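Home | Projects | Reports | Contact
Print | E-mail | 2 comments

Lunch Queues at Burkbridge College: Project Report

We timed the canteen line over two terms and logged 1,713 students, of whom 1,039 bought chips. Our favourite finding is that a second till made the line longer, as everyone came to look at it.
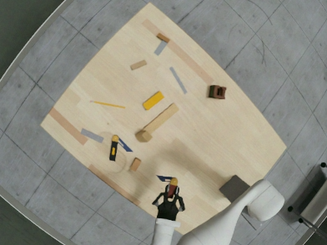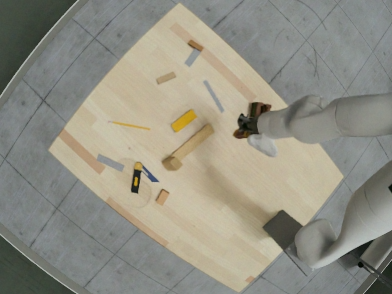

The December figures are thin. Half the school was at the pool, and our stopwatch was probably there too. Next year's group should start earlier and bring their own lunch.

Share (2)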